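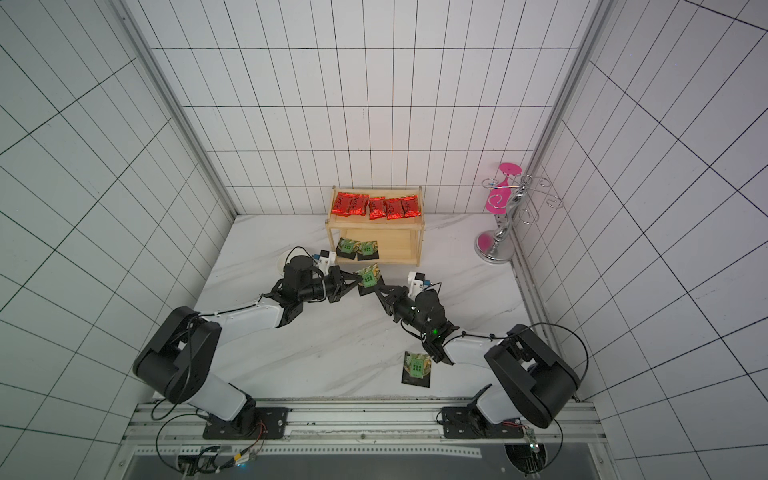

Both arms on one packet, tiled booth, shared workshop. August.

Build the room first. I'll say it again as people at our workshop keep skipping it. They spend 500 on arms and motors, then clamp the lot to a desk with a window behind and a coat on the chair, and wonder why nothing works the same after tea.

Tharindu Bandara wanted the tiles. I argued against — looked like a shower, cost 200 we could have put into better grippers. I was wrong. White walls, dark grid lines, same background morning and night. You can see at a glance if somethings been knocked.

Second thing, use real shopping. Crisp bright foil, shiny, slippery, crumples how it likes. Wooden blocks flatter you. Nilmini Jayasinghe still prefers blocks for testing and she has a point about repeatable results, but who has a kitchen full of blocks? A packet lying flat on a smooth floor is a horrible thing to pick up. Good. Start there.

And two arms. Yes it's twice the cabling, yes you will spend 30 minutes hunting one bad connector. One arm pokes at a bag. Two can hold it between them, and then you have a propper problem to work on — who lets go first? We're still fighting over that one.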